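War Reporting and Social Media: Reading the Sources
Handout for session 4. Instructor: Birgit Albers

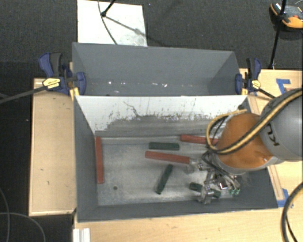
Fig. 1. Red and green blocks in a gray bin.

Reading for this session: the Lenz chapter, up to the section on censorship. Bring your notes from February.

1. Why the first report is weak

Reports from a front line reach the public in stages. A short post comes first, often from someone who was not at the place. A news channel repeats it, and other channels quote the channel. By evening the same claim may appear in 300 places and still have one source. Count sources, not copies.

When you meet a claim, write down who made it, when it was posted and where the person was at the time. If you cannot fill in one of these, leave the line blank. Do not guess.

2. Types of source

Official statements. Defense ministries publish daily summaries. They are useful for dates and place names. Loss figures for the other side are usually high, and loss figures for their own side are often missing.

Embedded correspondents. They see real events but travel with one army and depend on it for transport and safety. Note which unit they are with, if they say so.

Local residents. Often the best source on damage to a street or a building, and weak on who fired and from where.

Anonymous channels. Some are run by soldiers, some by press offices, some by people in another country. A channel with 1000 followers can be more accurate than a large one.

3. Case for discussion: the Hemville bridge

The case is a classroom exercise with place names changed. Two sides claim the bridge between Hemville and Brikville on the same morning. Side A posts a video of a flag on the railing. Side B says the video is old. A resident writes that she heard shelling at night and that the bridge is closed to cars.

Work in pairs. Which statements can all be true at once? What would you need in order to date the video? Look at shadows, leaves on trees, road signs and water level before you look at the comments.

4. Terms

Geolocation: matching a photo or video to a place on a map.
Attribution: saying who carried out an act.
Claim of responsibility: a party's own statement that it did so. It still has to be checked.

5. Homework

Pick one post from the course archive (items 19 and 2317 are already taken). Trace it back to the earliest version you can find. One page, list of links at the end. Hand it in before the next session.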